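サイト内検索 キーワードを入力 検索

集合住宅の洗濯動線、収納用品の見直しで短縮 ヘクソープ地区で調査

住宅設備の調査を手がけるArnardóttirは、集合住宅「Hekthorpe」の入居世帯を対象に実施した洗濯物の運搬と仮置きに関する調査の結果をまとめた。対象は147世帯で、洗濯機から取り出した衣類をたたみ終えるまでの経路と、途中で衣類を置く場所を記録した。

調査によると、専用の物干し室を持たない住戸では、居間のソファ脇の床が仮置き場所として最も多く使われていた。ソファの座面に直接置く世帯では、たたむ作業が翌日以降に持ち越される割合が高かった。一方、かごに入れたまま床に置く世帯では、取り込みから収納までの時間が平均で20分近く短かった。

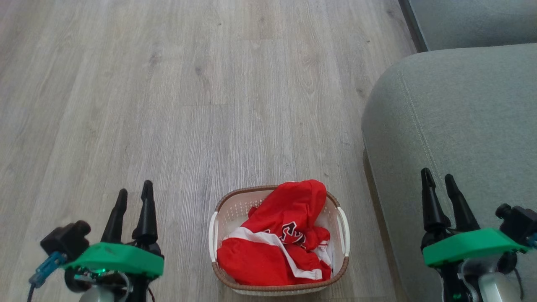
かごの形状については、持ち手の位置と側面の通気孔の有無を分類の基準とした。短辺の両側に持ち手がある型は、体の正面で水平に保持しやすく、廊下幅の狭い住戸での使用に適するとしている。側面に孔のある型は、湿気の残る衣類を一時的に入れる場合に有利だが、目の細かい編み地では糸が孔の縁に掛かる例が報告された。

調査を担当したVioleta Cáceres氏は「容量の大きいかごを選ぶ世帯が多いが、厚手の上衣を丸めて入れると、少ない枚数でも縁を越える。容量よりも、入れる前に軽く振って広げるかどうかの影響が大きい」と説明する。プリント地の衣類については、図柄の面を内側にして入れ、深い折りじわを避けるよう勧めている。

床材への影響も調べた。木目調の床に樹脂製のかごを直接置いた場合、底面に砂粒が付着したまま引きずると細かい擦り傷が生じる。同社は移動の際に持ち上げることと、底面を定期的に拭くことを推奨項目に加えた。

結果は、入居者向けの手引きに反映する。手引きは、かごの選び方、仮置き場所の決め方、床の手入れの3章で構成し、9月に配布を始める。管理会社Andowの設備担当、Arash Jalali氏は、居間の家具配置図にかごの置き場所を書き込めるようにする方針を示した。配布後の使用状況については、火曜日の定例点検に合わせて聞き取りを行う。

最終更新：9月 火曜日 16時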